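Tillholm TV box: first set-up (part 3)

Before you start: cancel the old cable package AFTER the box works, not before. Gladys Betancur in support gets this call every week.

1. Plug the box into the telly. Any HDMI socket, note which one.
2. Power lead in. Wait for the steady green light.
3. Pick your wifi, type the password. Capitals matter.
4. Sign in with the Kellovura account you made in part 2. Code comes by text, lasts 5 minutes.
5. Choose your channels. Basic pack is on allready, sport and films are extra.
6. Let the guide fill up. Leave it alone while it does.

Note: up to 3 screens at once on one account. A fourth gets an error mesage, not a fault.

Caution: don't pull the power during an update. Box may need sending back.

Recordings live online, 600 hours max, oldest go first. Lock the ones you want to keep (press and hold OK). 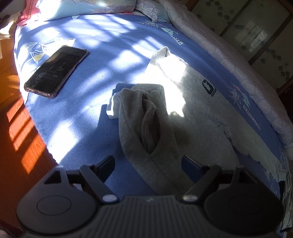 Can I keep my old cable recordings?
They stay on the cable company's box and can't be moved over, so watch them before you hand it back.

7. Old box return: ask your cable firm for a label. Keep the receipt.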